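# Automatic gate latches on the Prirkwood allotments – project report

Darragh Hennessy, group 7

The allotment site at Prirkwood has one main gate on Corrigan Lane. It is locked with a padlock, and people forget to lock it. My project looked at whether a small battery-powered latch could do the job, and whether plot holders would want one. I did the survey in October and the building work after that.
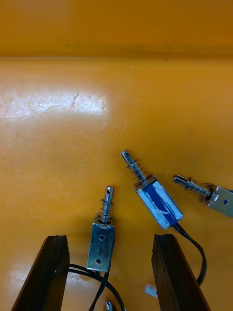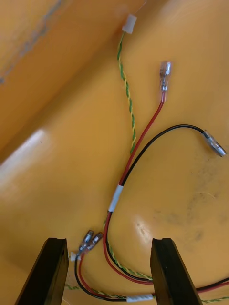
Push-pull solenoids, and a wire harness with its white connector.

## Survey

I put a paper form through the shed doors of all 54 plots and got 32 back. The questions were how often people visit, what time they leave, and whether they had ever found the gate open. Most visits are in the late afternoon. Friday evening was the time most often given for finding it open, which I did not expect, as I thought it would be Sunday.

Several people wrote comments in the margins. The most common one was about carrying things – it is hard to work a padlock with a wheelbarrow or a bag of compost in one hand. Two people said they did not want anything electrical on the gate at all. One of them had a Gomasier timer on his greenhouse which failed in its first winter.

## Latch design

The bolt is held out by a spring and pulled back when the correct code is entered on a keypad. If the battery goes flat the gate stays locked, so there is a key override on the inside and outside. I considered a design that stays open when the power fails, but this would be no better than what they have now.

Rain was the main problem with the housing. My first box was a Wolon junction box with the lid sealed, but water got in where the cable entered. I moved the cable entry to the underside and left a drip loop.

## Testing

The latch was run on a bench for 3,000 cycles. The return spring lost a little force but the bolt still closed fully. I have not tested it in frost.

## Still to do

- Ask the site secretary about fixing to the gate post, which is leaning
- Compare the cost with a plain self-closing latch
- Repeat the bench test with a part-used battery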